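Ticket 1587
Opened by: Sinéad Rafferty, Plovilthorpe flat 16
Subject: Brown line under the toilet rim keeps coming back

Hello all, and sorry to bother you so near Christmas. I've had a faint brown line under the rim since July and I've tried nearly everything in the cupboard, bless it. Vinegar overnight shifted it a little. The Trenex gel did better, but within 2 weeks there it was again, cheeky as you like! The flush itself is grand, good and strong, and the cistern fills quietly, so I don't think there's a leak. We do have dreadfully hard water here (my kettle is a disgrace). Is it only limescale, and would a stiffer brush scratch the glaze? I'd hate to spoil it.

Toilet and bin in both: 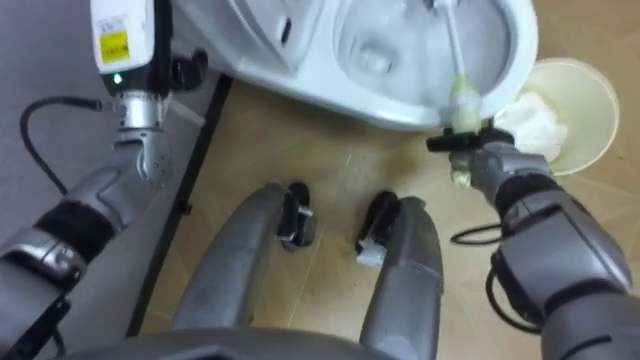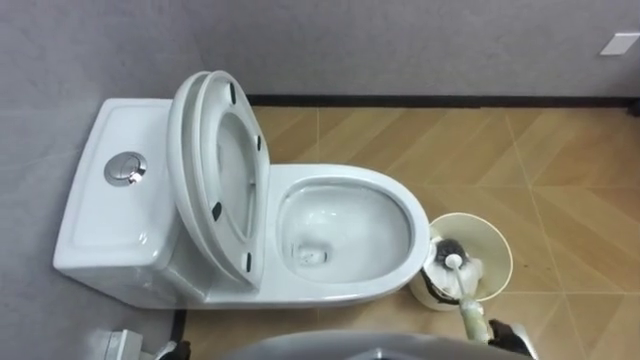

Iestyn Hughes
Limescale by the sound of it, Sinéad. Leave the stiff brush alone. Turn the water off, flush once, then lay paper soaked in citric acid up under the rim for an hour or two. Keep bleach well away from it. I'll leave the ticket open till you've had a go.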